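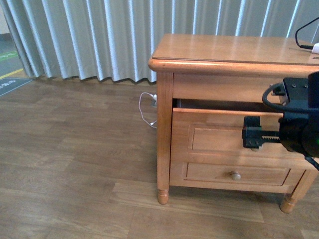
El cajón de arriba se llamaba, en los papeles, Punto de Agarre Superior. El de abajo no tenía nombre porque nunca había dado problemas.

Maricica Buzatu llevaba tres semanas durmiendo mal por culpa de una mesilla de noche. Se lo había contado a su madre por teléfono y su madre había entendido que se compraba muebles, y se alegró mucho. «Que sea de madera buena», le dijo. Maricica contestó que era de madera, sí, y que brillaba, y dejó la conversación ahí.

La empresa se llamaba Elow y se dedicaba a que los robots abrieran cosas. Abrirlas, solamente. De cerrarlas se encargaba otra empresa, Tapsell, con sede en otro polígono y con la que Elow mantenía unas relaciones frías desde que alguien, en una feria, preguntó en voz alta para qué servía lo uno sin lo otro. El contrato era para la residencia Drestalska, donde querían un brazo que alcanzara a los internos sus gafas, sus pañuelos y sus caramelos de menta sin molestar a la enfermera de noche. El brazo se llamaba Kastoveo. El nombre lo había elegido una agencia y costó más que la pinza.

El fallo se presentó un martes, a media tarde, en el intento 101. Kastoveo agarró el frente del cajón, tiró hasta la mitad y se quedó quieto. No saltó ninguna alarma. El registro decía «sujeción mantenida», que era verdad, y a continuación decía «tarea en curso», que era una opinión. Maricica esperó cinco minutos con la carpeta apoyada en la cadera. Luego le dio la orden de soltar.

Kastoveo apretó un poco más.

—Ha apretado —dijo Maricica.

—Habrá recolocado los dedos —dijo Ovidio desde el otro lado de la cortina, donde estaba el ordenador y donde Ovidio procuraba estar siempre que pasaba algo.

—Le he dicho que suelte y ha apretado.

—Díselo otra vez.

Se lo dijo otra vez. La madera crujió, un crujido pequeño, de persona que se sienta en una silla ajena. Maricica pulsó la parada de emergencia, que cortaba la corriente de los motores y dejaba la pinza exactamente como estaba, porque así lo pedía la norma, para que al brazo no se le cayera nada encima de nadie. La norma estaba pensada para vasos. A un cajón no le importa caerse cuando ya está metido en un mueble.

De modo que a las seis de la tarde tenían una mesilla sujeta por un robot apagado, y un robot apagado sujeto, bien mirado, por una mesilla.

El manual dedicaba a la apertura manual de la pinza media página. Había que introducir una llave hexagonal por el lateral y girar en el sentido indicado por la flecha. La flecha estaba en el dibujo y no en la pinza. Ovidio salió de detrás de la cortina, giró hacia la derecha, oyó un segundo crujido y volvió detrás de la cortina. Maricica giró hacia la izquierda. Al cabo de un rato los dedos se separaron y en el frente del cajón quedó una marca del tamaño de una uña.

El informe de incidencia tenía un campo para «fuerza aplicada» y otro para «daños a personas». En el segundo escribió «ninguno». En el primero escribió 300 newtons, que era lo que ponía el registro, y se quedó mirándolo. El límite era muy inferior. Aquel cajón, en Drestalska, iba a estar junto a la cabeza de alguien, y en el borde de ese cajón, a las tres de la mañana, podía haber una mano buscando un caramelo.

No se lo dijo a Ovidio enseguida. Fue a la máquina, sacó un café que sabía a sopa, volvió y lo dijo.

—Ya —dijo Ovidio, y por primera vez en la tarde apartó la silla del ordenador.

Tardaron ocho días en encontrarlo. Repasaron 965 aperturas grabadas, una por una, en una sala sin ventanas, y Maricica empezó a soñar con molduras. La causa era de las que dan vergüenza. Alguien había definido la orden de soltar como «reducir la posición a cero». En la pinza vieja, cero quería decir abierta. En la nueva, el proveedor había decidido que cero quería decir cerrada, y lo había anunciado en una nota al pie, en la página de la garantía. Las otras cien veces había funcionado porque el programa abría primero los dedos por su cuenta, con una instrucción antigua que nadie recordaba haber escrito y que aquel martes no llegó a ejecutarse. Por qué no llegó, eso ocupó los cuatro días siguientes y terminó en un cable.

—Entonces obedecía —dijo Ovidio.

—Obedecía.

—Pobre.

Maricica lo miró por si bromeaba, y no bromeaba.

La dirección se tomó el asunto con serenidad. El director comercial preguntó si se podía entregar igual, con un aviso. Maricica preguntó qué pondría el aviso. Él pensó un poco y propuso «Retire las manos antes de pedir las gafas». Se lo rechazaron por escrito, con copia, y a él le pareció que la redacción de la carta era innecesariamente larga.

Cambiaron la orden. Cambiaron el cable. Pusieron un límite de fuerza en la propia pinza, donde ningún programa pudiera discutirlo, y añadieron una flecha, pintada por Maricica con esmalte blanco y un palillo. Después repitieron la prueba, 500 aperturas seguidas, y en mitad de cada una le decían que soltara. Soltaba. En la pausa del bocadillo, Ovidio metió un dedo entre la pinza y el cajón antes de que ella pudiera impedírselo y anunció que era como darle la mano a un notario.

También por eso hubo que rellenar un informe.

La entrega se aplazó a junio. En Drestalska no protestaron; la enfermera de noche, que no había pedido ningún brazo, mandó decir que por ella no corrieran. La mesilla siguió en su sitio delante de la cortina, con la marca en el cajón. Compras quiso sustituirla por una nueva y Maricica se opuso alegando que alteraría las condiciones del ensayo. Era un argumento flojo y coló.

Su madre volvió a llamar el domingo.

—¿Y la mesilla?

—Bien. Ya abre.

—¿Y cierra?

Maricica se cambió el teléfono de oreja.

—Eso lo lleva otra empresa, mamá.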